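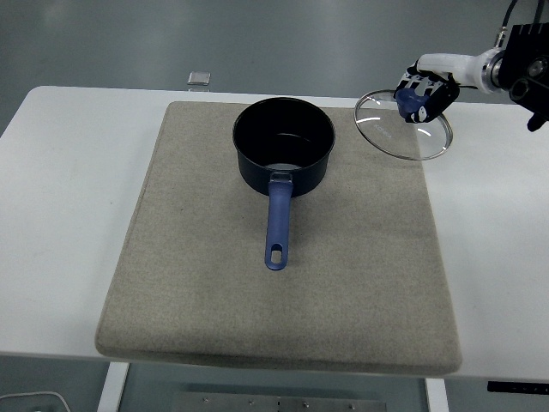 Setareh wrote under my last post that testing on old phones is a waste of a weekend, and that anyone still on a five-year-old handset has stopped installing new apps anyway. I read it twice, then went and looked at my own numbers.

Home Archive About Subscribe

2 min read

So! My little bus times app, Tomness, has 547 people using it. That's tiny, I know, but I'm still a bit giddy about it. And 70 of them are on phones older than the one in my desk drawer. They open it every morning – more often than the people with shiny new ones do.

I borrowed three old phones from Hajar and spent two evenings tapping through every screen. On the slowest one the map took up to 3 seconds to show up, and the back button did nothing at all while it loaded. I'd never have caught that on my own phone (or in the emulator, which runs like a dream on my laptop).

The fix was boring. I load the list of stops first and leave the map until someone asks for it. Magdy thinks I should drop the map completely, but I like the map, so it stays for now.

Next I want to try it with the text size cranked all the way up. I have a feeling the Saved Stops screen is going to be ugly.

Contact | © Nuria Vidal | Back to top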